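Search this site
Type and press enter

Beltbridge Workshop Notes
Report to the Kamier small grants people, second instalment

Posted 5 Oct 2021
Shared 9 times | 13 comments

Hello Dagný, and hello to whoever else at Kamier reads these over a sandwich. You asked for two sides of A4 on how the grippers are getting on and where the money went, and you said you didn't mind it being informal, so I'm taking you at your word!

Short version: both hand-held grippers are built, both close properly, and we've started using them on the table. The arm they're meant to teach is still in bits on the back bench. I'm less worried about that than I was in April, when it was in even smaller bits.

Since the last report most of my evenings have gone on the fingers. The first set were rounded at the tips because I thought that would be kinder to whatever they picked up, and they were so kind that everything slid straight out of them. Štefánia redrew them with flat faces and a proper angle (she did it on the train, on her phone, which I still don't understand) and we printed them in black because black was what was on the spool. They're much better. They grab a teaspoon off a flat surface, which the old ones never once managed, and they don't flex sideways when you squeeze hard.

The triggers took longer. I'd bought the cheap springs and they were horrible - stiff at the start, then nothing at all, so your hand went from straining to snapping shut. I swapped them for the ones Štefánia wanted in the first place. She has been very gracious about this, by which I mean she mentions it most days.

Then the tracking. Each gripper has its own marker on top and a cable running back to the computer, and the cables are the bit I like least. If you turn your wrist over too far the cable catches your sleeve and you feel the tug right when you're trying to be delicate. I've taken to working with my sleeves pushed up. Wireless was in the original plan, you'll remember, but it would have eaten the rest of the budget and I'd sooner have two grippers with wires than one without.

We've been working through household objects for the practice tasks, starting with the bathroom ones. Hard things went first, and now we're on to soft things sitting on hard things, and that's where it gets interesting (for me, anyway). A sponge squashes. You can close the fingers a long way and still not have hold of it, or have hold of it and lift the dish as well. 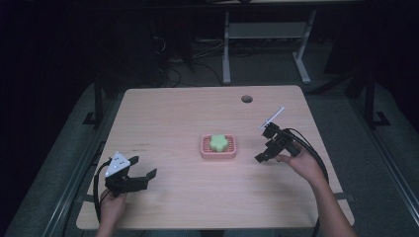 One gripper in each hand, with the flower sponge on its soap dish between them.

The task as we've written it down is: steady the dish with the left, take the sponge with the right, put it on the table, then put it back. It sounds like nothing. My first go at it was dreadful and I ended up chasing the dish about like a puck. With practice I've got a lot smoother, and Štefánia was good at it more or less straight away, so we're keeping her recordings and mine in separate folders until we know whether the difference matters.

We have 593 usable recordings now across all the objects. I've thrown out the ones where a marker got hidden behind somebody's arm, and the afternoon when I'd forgotten to press the button that saves anything. I was hoping to be further on by this stage, but I would like you to have the real number and not the one I'd been hoping to write.

Now the money. The rails and the posts came from Altisach and arrived in good order. The floor mat was second-hand and has been the best buy of the lot, as things we drop on it no longer roll off under the lathe. The motor order from Čierny is late. They've sent two emails saying it's on its way and I rang them on Friday, and a very nice man told me the same thing a third time. That has pushed the arm back, and I'd like to move what's left of the travel line into parts so I can buy two of the smaller motors elsewhere and at least get the wrist going. Could you let me know if that's allowed? I've filled in the form but I couldn't tell which box it belonged in, so I put it in both.

One thing I got wrong in the first report: I said other members at Beltbridge would be able to book the rig by autumn. They can't yet. It takes me a good while to line the tracking up each session, and I'm the only one who knows the order to do it in. I've started writing it out properly. Štefánia followed my notes last week without me in the room and got as far as step six, where I'd written "then do the usual", so that page is being rewritten.

Next up is the cloth tasks, then something with a lid, and the wrist as soon as there are motors to put in it. I'm also going to try running the cables up over the shoulder with a bit of elastic. If you want to come and have a go, we're in most evenings except Thursdays, when the woodturners have the room and it's too dusty for the electronics. Bring short sleeves.

Share this post
13 comments - log in to reply

Recent posts
Flat fingers, round fingers
First report to Kamier: what we bought and why
Springs: I was wrong
Thursday woodturning, autumn times
A shelf for the shared drill bits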